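Section 4: Setting Up the Simulated Bedroom Cell in Drurnent

This is the fun part! By now you have the Drurnent base package running and the arm has passed its joint check (Section 3). In this section you'll load the bedroom cell, place the cameras and get everything ready for the first tabletop run. Plan on 25 minutes the first time. After that you'll fly through it.

Before you start
You need the Jirnetel scene bundle, version 24 or later, and your workstation key. Close any other scene that's open, or the loader will quietly use the old lighting.

4.1 Load the cell

1. Open the Scene panel and pick Bedroom, Furnished.
2. Set the port to 1029 and press Load. The progress bar stops near the end for a while as the textures come in – let it finish.
3. When the status light goes green, switch to Close View and look at what comes up.

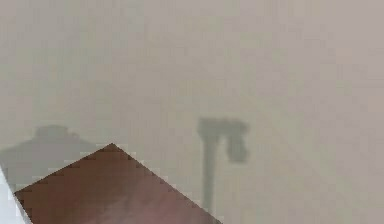 Close View with the near objects blurred and jagged at the edges.

4. If your view is as soft as this one, with stair-step edges on the nearest brown object and only gray shapes in the haze behind it, go to 4.2 before doing anything else. If you can make out the furniture clearly, skip to 4.3.

4.2 Clear up a hazy view

1. Open Camera, then Range. Reset the near and far limits with the Defaults button.
2. Move the camera back from the closest object in small steps. Holding Shift gives you finer steps, and it's worth the patience.
3. Turn Smoothing on and reload the view. Don't reload the whole cell, or you'll lose your camera position.
4. Still foggy? Export the camera log and send it to Kha Khương on the support desk. Include your bundle version, please!

Caution: Never start a motion run from a hazy view. The planner doesn't care what you can see, and you won't spot a collision until the log tells you.

4.3 Check the room camera

1. Switch to Room View. Turn the camera until you have the back wall, with the rocking horse standing against it, and a corner of the white table in the same view.
2. Check the lines. The baseboard should run straight along the back wall. A wavy baseboard means the lens profile is wrong, so pick Flat from the Lens list and look again.
3. Make sure the chair shows up by the table. The holes in its backrest are great for judging sharpness: zoom in and adjust Focus until each one is a clean circle or oval.
4. Save the position as Room A.
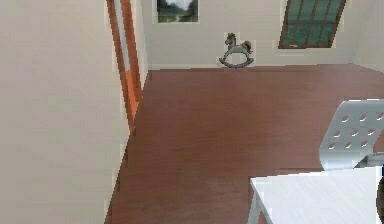
4.4 Check the overhead camera

1. Switch to High View and tilt down toward the table and chair. You want plenty of open floor in there too, as this is where stray parts end up when a grasp goes wrong.
2. Find the round blue object on the tabletop. It's a handy target for color: it should look a deep, rich blue. If it leans purple, lower Warmth one notch.
3. Look at the reflection on the floor by the chair. A bright patch is fine. If it spreads over the table edge, the edge finder gets confused, so bring Gloss down until the table line is crisp.
4. Save the position as High A. 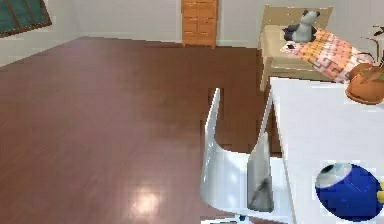 4.5 Save and back up

1. Press Save Cell and give it a name your teammates will understand.
2. Copy the cell file to a second drive. The full file is 719 MB, so leave room for it.
3. Reopen the copy and step through all your saved positions once.

Note: Huệ Ngô wrote the first version of the camera steps, and Didier Arnaud tested them on the October build. If a menu name on your screen doesn't match, check your version under Help.

Go on to Section 5 to teach the arm its home position.

Last revised 2023-11-05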